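Aligning the head camera and gripper poses in Ridero

Before you can replay a session you need both gripper tracks and the head video on one clock and in one coordinate frame. These steps assume Ridero is installed and the session has been copied to your workstation.

1. Load the session

Open the session folder and run the check command. Our test session has 986 head frames. If the two gripper logs differ in length by more than 5 samples, record again.

2. Set the clock offset

Run the offset tool with the head video as reference. It compares marker motion in the video with the logged gripper motion. Write the result to session.yaml. A normal offset is about 2 frames.

3. Check the cube faces

Each gripper carries a marker cube. Step through the video and look for frames where three faces of both cubes are visible, even when one gripper is reaching into something. Pick one as your anchor frame. 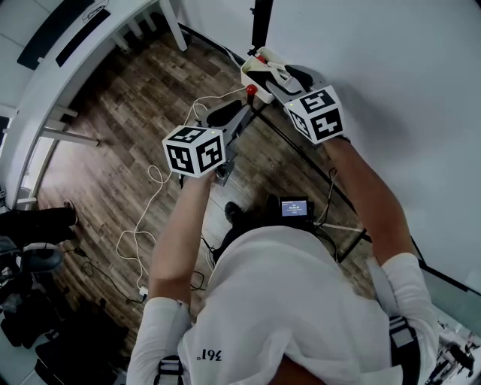

4. Solve for the transform

Pass the anchor frame number to the solver. If left and right come out swapped, check the marker IDs in the Bemis config file first. Fouzia Pirzada keeps the current ID table in the Ditar repo, under calib.

5. Save and replay

Save the transform and start the replay. The drawn axes should stay on the cubes through fast wrist turns. If they lag, go back to step 2.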